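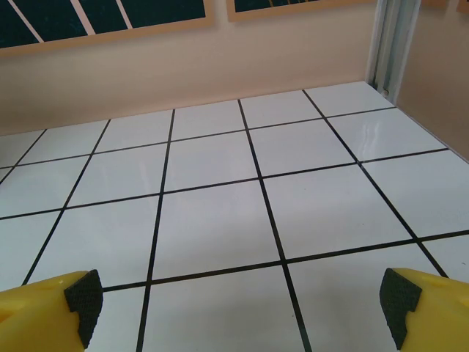 Teaching an arm to wipe a tiled counter

Posted 22/02/2023 by Xiaoyan Meng
Filed under: Kitchen, Robot arms, Cleaning

Wiping is a good first job to show an arm. The motion is simple, nothing breaks if it goes wrong, and you can tell from across the room whether it was done. These tips are for people who guide the arm by hand or drive it with a leader arm or controller. They come from our test kitchen at Grandthorpe, where we recorded 352 wipes before we were happy.

Before you start

Clear everything off the counter, including the soap. Add things back later, one at a time, once the plain wipe works.

Clean the finger pads. Rubber picks up grease from the cloth and starts to slip. A little dish soap on a damp rag is enough. Let them dry before you record.

Fold the cloth in quarters and put it down with the folded corner toward the gripper. Do this the same way for your first recordings. A thin microfiber cloth is hard for rubber pads to pick up flat, so pinch it into a small ridge first. A sponge is easier if you only want to practice the stroke.

Look at the wrist camera view with the fingers open. You want to see both pads and the surface between them. If the fingertips are out of view, tilt the camera down a little and tighten it again.

Using the tiles

White tile with dark grout is easy to work on because the lines tell you where you are. Pick one tile straight ahead of the open gripper and start every wipe there. Pull along a grout line, lift, move over half a tile and come back. Half a tile of overlap is plenty.

Go slower when you cross grout. The edge of the cloth catches there, and if you rush, the arm learns to rush too.

Glossy tile throws glare. In our wrist view it is a pale streak on one tile off to the right. Leave the lights alone for the first batch, then record another with a lamp moved or the blinds down. If you only ever record in one light, expect trouble in the evening.

Stop a hand's width short of the back wall. Corners are a separate task, and it is better to record them separately.

Guiding by hand

Hold the arm above the wrist and keep your fingers out of the camera view. Push down only as hard as you would on a glass stove top. Xiaoqing Fang rests her elbow on a folded towel, which keeps the stroke level.

Driving by remote

Set the speed low and sit where you can see the counter from the side. The wrist view alone makes it hard to judge height. Touch down gently, wait a moment, then begin the stroke.

How many to record

We got a usable wipe from 66 recordings with the cloth in one spot. Moving the cloth around took many more. Work in sets of 24 and take a break between them, as tired hands make sloppy strokes.

Throw out any recording where you dropped the cloth and started over. If you want the arm to recover from a drop, record that on purpose and keep it in its own folder.

Rinse the cloth after each set and wring it well. A soaked cloth is heavier and drags differently on the tile.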